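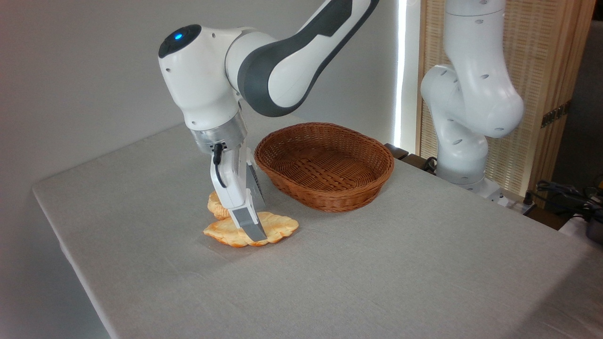
Clisthorpe Flatbread Morning – your questions

Last updated 12/14/22. Will add more when I get a minute.

When is it and where?
Church hall on Pelomeck Road, side door. Doors open at 9, first doughs mixed by half past. We finish at 1 and the hall is locked after that, so please don't leave your tins behind.

Do I need to book?
Yes. Email or put your name on the sheet in the library. 5 pounds, cash on the day. Under 12s free but they need a grown-up with them the whole time.

Do I have to bring anything?
Apron, tea towel, a tub or bag to take your bread home in. Rolling pin if you have a favourite. Flour, yeast, oil and salt all provided.

What flour do you use?
Strong white for most of it. Some wholemeal for the chapati table. Plain flour works too at home, just a bit softer and tears more easily. Self-raising only for the yoghurt ones.

Can I have the basic recipe? I lost the sheet.
Everyone loses the sheet. 900 g strong white flour, two sachets of fast yeast, three teaspoons salt, a good glug of oil, warm water till it comes together. Knead ten minutes. Leave till doubled. Split into balls, rest them again, roll, cook in a very hot dry pan. Makes plenty – halve it for a small household.

Mine came out like cardboard. Why?
Usually one of these:
Pan not hot enough, so they sat there drying out
Too much flour on the worktop
Not wrapped afterwards. Straight into a tea towel, stacked, lid on if you have one
Dough too dry to start with. It should be slightly sticky, resist adding more flour

Why won't it puff up?
Rolled unevenly, or there's a hole or a crease in it. Roll from the middle out, turn it as you go. Doesn't matter for taste.

How do I get that golden colour?
Brush with a little butter or oil once it's out of the pan. Pinch of turmeric in the dough if you want it properly yellow, but go easy, it stains everything incuding the hall worktops (please wipe up).

Can I freeze them?
Yes. Cool completely, greaseproof between each one, bag them up. Three months is fine. Reheat from frozen in a dry pan, a minute each side. Microwave ok if you eat them straight away, they go tough fast.

Is there a gluten free option?
Not at the moment. Too much flour in the air to promise anything safe. Merike Laur is looking into a seperate session in September, ask her to put you on the list.

Vegan?
Basic dough is, yes. Yoghurt dough isn't. Oil for brushing as well as butter, so just say.

I can't knead, bad wrists. Can I still come?
Of course. There's one stand mixer and plenty of people who like kneading. Or try the no-knead tub – mix it the night before, leave it in the fridge, bring it along.

Parking?
Four spaces by the hall, leave those for people who need them. Otherwise the 391 bus stops opposite, or park at the school and walk down.

Who do I pay / complain to?
Gediminas Mägi for money and bookings. Merike for recipes and anything to do with the kitchen. Lost property is in the blue box by the coats, two rolling pins in there now.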